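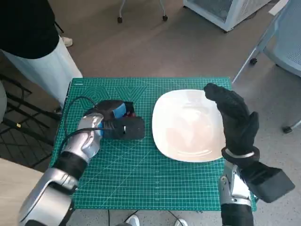

Cai

Share 2 | Comments 2

Hello all, and thank you for being so patient with me on this one. I promised a proper write-up of the left arm fault and then let it slide, so here it is, and I apologize in advance for the length.

On 18/03/2019 a member of the Enberg list wrote:
> We have the same Plolero controller on both our arms and get
> error 1002 on the gripper side at random. The arm keeps moving
> but the gripper goes dead and stays however it was. Did you ever
> find out if it was software? We have already reinstalled twice
> and would rather not do it again.

Please don't reinstall again! I did it too, back in December, and got a lovely clean machine with exactly the same fault on it.

Ours was the cable. If you look at how the left arm is dressed, there is a thin black cable that loops up over the mat beside the gripper, and a thicker one that runs from the gripper block across the wrist and bends down toward the black joint. I had spent days worrying about the thin one, as it looks so untidy. The thick one was the culprit. When the wrist rolled far enough inward, that bend got tight, the connection dropped for an instant, and the Plolero logged 1002 and shut the gripper off. The arm knew nothing about it and carried on along its path.

That last part is what I'd like everyone to take seriously. We were doing two-handed work with the big white bowl, and the right hand had hold of the rim when the left gripper went dead. The left arm kept going and pushed the bowl, with the right hand still hanging on. I hit the stop. The bowl was fine and so was I, but my knees were under that table, and I have thought about it a good deal — there is plenty of push in those arms.

What we have changed so far:

The thick cable now has more slack at the wrist, and the roll limit on that joint is pulled in a little. A gripper fault now stops both arms. It was a setting under the Cai-bus menu (no relation, I have heard all the jokes), and it had been off from the day we set up. And a second person stands by with a stop button for any two-arm run.

With the new slack we ran 1000 cycles without a fault. Grallier, who made the cable, tell me it should be good for up to 2000 at our bend before it wants changing, and that seems a small number to me. Has anyone run theirs longer? I would dearly love to hear, even if the news is bad.

Warmly,
Cai

2 comments

We had the fault stop switched off as well. On now, thanks. Going to look at our wrist cable after lunch.

Is the roll limit set in the controller or in your own code? Ours forgets it on every restart.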